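# Un bras dans la cuisine

Tout a commencé par une histoire de vis. J'avais coupé les miennes trop court, en août, en pleine canicule, dans un atelier où le thermomètre collé à la porte ne servait plus qu'à nous déprimer. Je remontais pour la deuxième fois l'épaule de mon bras robotisé, et l'épaule pendouillait. Vous avez déjà essayé de serrer un écrou frein au fond d'un tube avec les mains moites ? Je ne le souhaite à personne.

L'atelier s'appelle Ternow. C'est une ancienne chaudronnerie (la date est gravée au-dessus du portail : 1918) qu'on se partage entre bricoleurs du quartier, avec une fraiseuse capricieuse, des imprimantes 3D qui ronflent toute la nuit et un canapé dont je préfère ne pas connaître l'âge. J'y vais le mercredi soir et le dimanche, en théorie. En pratique, j'y suis dès que la vaisselle m'énerve, donc souvent.

Parce que mon projet, c'est la vaisselle. Pas la laver, hein, je ne suis pas complètement folle : la ranger. Prendre une assiette, la poser au bon endroit, recommencer avec le bol. J'ai baptisé l'engin Proreo, un nom trouvé un soir de fatigue et que je traîne depuis. Six axes, des segments en tube d'aluminium, des pièces imprimées aux articulations et une pince à deux doigts que j'ai redessinée tellement de fois que j'ai arrêté de numéroter les fichiers.

## Ce que ça coûte, ce que ça pèse

On me pose toujours la question du prix, alors allons-y. J'ai dépensé une somme que mon moi de l'an dernier aurait trouvée scandaleuse, étalée sur assez de mois pour que ça passe. Le gros morceau, ce sont les moteurs. La carte qui les pilote est une Pisix, achetée d'occasion avec un connecteur dessoudé – j'ai perdu un dimanche entier à croire que mon code était faux alors que c'était une patte qui ne touchait plus.

Côté poids, je voulais un bras que je puisse porter seule dans l'escalier. Je peux ! Avec une pause au premier palier. La base reste lourde, et je la laisse à Ternow, vissée sur un plateau à roulettes dont deux freinent encore.

L'épaule, donc. La première version était imprimée d'un bloc, très jolie, et elle s'est ouverte en deux le long des couches dès que j'ai tendu le bras à l'horizontale. La deuxième, c'était celle des vis trop courtes. La troisième tient : deux flasques découpés dans une chute d'alu, un roulement récupéré, et entre les deux une entretoise tournée sur le vieux tour du fond, celui qui sent l'huile chaude. Je n'avais jamais tourné une pièce de ma vie. J'ai encore le premier copeau dans un bocal, c'est ridicule et j'y tiens.

## Casser des assiettes qui n'existent pas

Au printemps, j'avais essayé avec de vraies assiettes. Dans des bacs à fond de mousse, prudemment, à vitesse réduite. J'en ai cassé 21. Je les achetais en vide-grenier par piles entières et le vendeur a fini par me demander si je tenais un restaurant grec.

C'est là que je me suis mise à la simulation, après l'avoir boudée très longtemps. J'avais l'impression de tricher. Je venais à l'atelier pour avoir du cambouis sous les ongles, et passer mes soirées à déplacer une cuisine en images de synthèse me paraissait d'une tristesse absolue. Eh bien j'ai changé d'avis dès le deuxième soir. J'utilise Cozma, un petit logiciel que tout le monde critique à Ternow et que tout le monde a installé. On y charge le modèle du bras, on pose des objets, on appuie sur lecture et on regarde la catastrophe arriver.

Et quelles catastrophes ! Une assiette qui traverse le plan de travail comme un fantôme parce que j'avais oublié de lui donner une masse. Un bol parti en orbite. Une pince qui tremble contre le bord d'un plat jusqu'à ce que tout le calcul s'effondre. Rien à balayer, c'est déjà ça.

Je me suis prise au jeu du décor. Du bois clair, un bout de carrelage gris-brun, une grande planche couleur chocolat. L'assiette a trois filets rouge orangé sur l'aile, le bol un liseré jaune et, à l'intérieur, un semis de motifs gris qui me font penser à des chrysanthèmes. On se moque de moi à l'atelier parce que j'ai passé plus de temps sur les motifs que sur les frottements. Sauf que les motifs comptent aussi : mon programme cherche les bords dans l'image, et un intérieur de bol très chargé, ça lui en fait trouver partout. Avec de la vaisselle unie, je me croyais géniale. Avec les fleurs, j'ai dû reprendre la détection presque depuis le début.

Le plus pénible, c'est la vaisselle posée sur la tranche. À plat, une assiette se laisse trouver par n'importe qui. Debout, à moitié masquée par le bol d'à côté, elle n'a plus qu'un morceau de cercle à offrir, et il faut deviner le reste. Je lance les essais par séries de 44, un chiffre qui correspond bêtement au temps que met le micro-ondes de l'atelier à réchauffer mon repas, plus la vaisselle qui suit (à la main, oui, merci).

## Retour au métal

Entre l'écran et l'établi, il y a toujours un décalage. Dans Cozma, mes articulations n'ont pas de jeu. Dans la vraie vie, le coude a un petit clac en fin de course que j'entends maintenant jusque dans mes rêves. J'ai mis une rondelle élastique, puis une autre plus raide, et j'ai fini par mesurer le jeu au comparateur pour le recopier dans le modèle. Depuis, le bras simulé rate à peu près comme le vrai, et ça m'a fait un plaisir fou.

Il me reste à refaire les doigts de la pince. J'hésite entre un silicone coulé, plus doux mais qui se déchire, et une simple bande de caoutchouc collée, moche et solide. J'ai préparé les moules au cas où. Le câble du poignet est trop court aussi, évidemment, et il faudra rouvrir l'avant-bras pour le changer, ce que je repousse de semaine en semaine en retournant bricoler ma cuisine virtuelle – il y fait bon et on n'y perd pas les écrous.
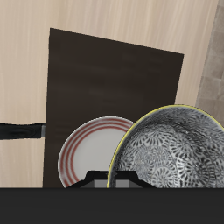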